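Minutes, Chronic Pain Peer Group, Rustalmont Community Health Centre
Thursday, August 1, 2019

I took the notes again this month, so if your favourite comment is missing, come and grumble at me over the tea urn and I'll put it in next time. The clinic's pain physio sat in for the first half, and I've called her "our physio" all the way through because we agreed back at the start not to put names in these.

Apologies: three, all passed on by text. Get well to the one with shingles, which is a rotten thing to have on top of a bad back.

Minutes of the June meeting

Accepted, with one correction. I'd written that the hydrotherapy pool at Skodach is heated on weekends. It's heated on weekdays. Sorry to whoever packed their bathers on a Saturday.

Nothing was held over, apart from the parking, which is item 5 and will probably be item 5 until we're all in the ground.

1. Pacing (the talk)

Our physio ran through pacing for the newer people, and I was glad of the refresher because I'd drifted into my old boom-and-bust ways over winter. You know the pattern: one good morning, so you do the floors, the washing and the garden edges, then you're flat on the couch until Wednesday. Her version is to find the amount you can manage on a bad day, start a bit under that, and stop when the timer goes even if you feel marvellous. Stopping when you feel marvellous is the hard bit!

She asked us each to pick one job and set a baseline for it. Mine is standing at the ironing board. Someone else took driving, and there was a good discussion about pulling over on the Tistari road, where the shoulder is wide enough to get out and walk round the car a couple of times.

One member said pacing feels like giving in. A few heads nodded at that. Our physio said she hears it a lot, and that she'd like us to think of it as a budget that goes up a little as you get used to it. The member said she'd try it for a month and report back, and she didn't promise to like it.

Step counters came up too. One of us got to 1,000 steps before lunch for the first time since her operation and got a round of applause. Another has taken his off altogether because he was checking it every five minutes and lying awake cross with himself. Both seemed like fair decisions to me. 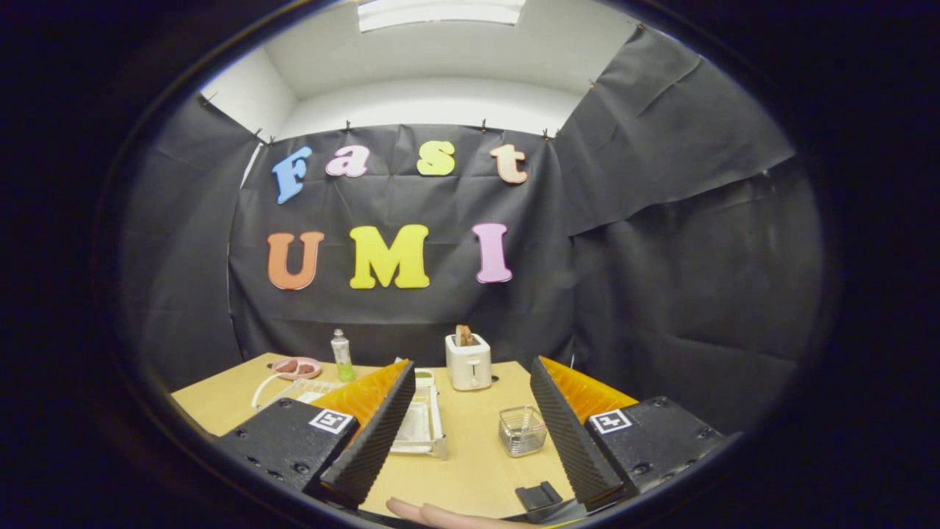 2. Sore hands

We've got more members with arthritis in the hands than we had last year, so this item ran long and I lost track of my tea. Our physio's advice was to use the bigger joints where you can: carry the shopping bag on your forearm, slide a pot along the bench, push a door with your shoulder. For anything you do have to hold, fatter and rougher is kinder than thin and slippery, and she said to look for a surface with ridges to it, the way those long black finger pads have zigzags all down them, so your hand needn't squeeze so hard. Foam tubing over a pen or a toothbrush does a similar job and costs next to nothing at the hardware shop. We compared jar openers at length. I have a drawer full of them and still use the tea towel. Two people wear splints overnight and find mornings easier, and one can't sleep in hers at all, so she's been asked to book in and have the fit looked at before she gives up on them.

Warm wax baths: the centre has one and hardly anyone books it. Ask at the front desk.

3. Medicines reviews

Short item. The pharmacist is offering sit-down reviews again, one person at a time, and you should bring everything you take, including the vitamins and the cream your sister-in-law swears by. Please don't stop or change anything on the strength of what somebody said in group. I'm supposed to minute that every meeting and last time I forgot.

A question was asked about whether paracetamol is "worth bothering with" for long-term backs. Our physio said that was one for the pharmacist or your GP, and moved us along quite smartly.

4. Money

We have $171 in the tin and the account put together. Tea, milk and biscuits are the main outgoings, and I'd like it noted that the good biscuits were my idea. The Żak bakery has offered us day-old rolls for the September lunch and we said yes please.

The small grant came up as well. We can ask for up to $400, and the form wants to know what we'd spend it on. Suggestions were lumbar cushions for these dreadful chairs, a second-hand massage mat, and a bus to the Skodach pool. The cushions won on a show of hands (those who could get a hand up, as one member put it). I'm filling in the form this week.

5. Parking

Still only 2 accessible spots at the side entrance, and one of them had a skip bin in it again. I've written to the centre manager a second time. A member offered to write as well, in stronger language, and we agreed to let her.

6. Anything else

The heater by the window rattles. The room is ours for an extra half hour from next month, so we can do the stretches without rushing.

Somebody asked if partners could come along to a meeting. There were strong feelings both ways. My own view is that I like having one place where I'm not anybody's wife, but I can see the other side, and one meeting a year for partners might be a decent compromise. We'll vote next time when there are more of us.

To do

Me: grant form, a price on the cushions, find out about the heater.
Our physio: printed pacing sheets in larger type, please.
Everybody: pick your one job, write down your baseline, bring it along.

We finished ten minutes over and stacked the chairs in short piles.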